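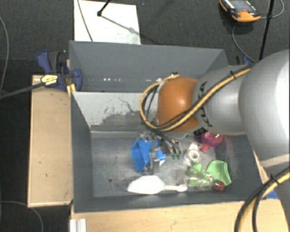
I have been thinking about plastic a lot more than I'd like this winter, and since Kofi Owusu asked me for something to fill the back page of the Brirnthorpe newsletter, you all get to think about it too!

You'll remember we started the small plastics drop-off last May, in the side room at Istusine. The idea was that anything too odd for the curbside cart could come to us instead, and we'd sort it and send on what we could. I pictured milk jugs. What we mostly get is the stuff from the bottom of the drawer - scoops, lids that fit nothing, bits of packaging with a ring on one end that must have meant something to somebody. I love it, I really do, but it takes some sorting.

So, a few things I've picked up, in no special order.

Scoops. Oh my goodness, the scoops. If you buy powdered anything you know what I mean, there's a new one buried in every tub and you have to go in up to the elbow to find it. A white scoop with a nice broad head and a slim handle is a perfectly good scoop, and I hate seeing one go for shredding. Give it a wash and use it for birdseed, or potting soil, or flour (not the same one, please). I keep one in the dog food and one in the laundry soap. If you've run out of things to scoop, bring them in, and I'll put them on the free shelf by the door. They go fast, especially in planting season.

Clear bottles. These are the easy ones and we're always happy to get them. Empty them all the way, give them a quick rinse, and put the cap back on. I know for years we were all told to take caps off, and some of you still send them in a separate baggie, which is very sweet, but the outfit that takes ours wants them on. A clear bottle with a red screw cap can go in just like that. A loose cap on its own is a pain. It rolls under everything and I find it with my foot.

You don't need to peel off every last scrap of label, either. If it comes away in one pull, great. If you're standing at the sink with a butter knife, go sit down.

Colored containers. Bright blue, light green, whatever you've got, it can all come in, but try to keep it apart from the clear if you can manage it. Two grocery bags will do. The clear is worth more to the people who buy it and it only takes a little bit of color to spoil a batch. Check inside the tubs and the angular ones with corners, too. I had one last month with half an inch of something in it that I have decided was pancake batter.

Folded and squashed pieces. I have mixed feelings here! Squashing saves room in the car, and I get that. But once a thing is folded over on itself I can't see what's stuck in the middle, and it's hard to find the little number. If it's a big jug, flatten away. If it's small, leave it the shape it was born in.

Things made of two kinds of plastic, or plastic with a spring or a metal pin in it, are still a no for now. Pump tops are the big one. I've got a bag of them and no plan.

On the day itself I like to tip a few pieces at a time into one of the dark gray bins and go through them there. I used to do it on the big table and spent half the morning chasing things across the floor. A bin has walls! It took me until November to think of that. With only a handful in the bottom you can see what you have, and you don't get that awful feeling of a mountain that never gets smaller.

We sent off 910 pounds between May and New Year's, and another 164 since then, so thank you, thank you. Udimard has said they'll keep picking up from us through the summer as long as we have about 400 pounds ready each time, so please don't be shy about cleaning out the garage. Magyar Bakery is also saving us their frosting tubs, lids and all, and if you want a few for storage just ask at the counter. They make very good compost pails, though the vanilla smell hangs on for a while.

Drop-off hours are the same as before, ten to two, side door. Park on the gravel if you can, the grass is still pretty soft. And if you happen to be missing a long-handled measuring cup with a chip in the rim, it came in with a bag of bottles and I've got it on the windowsill for you.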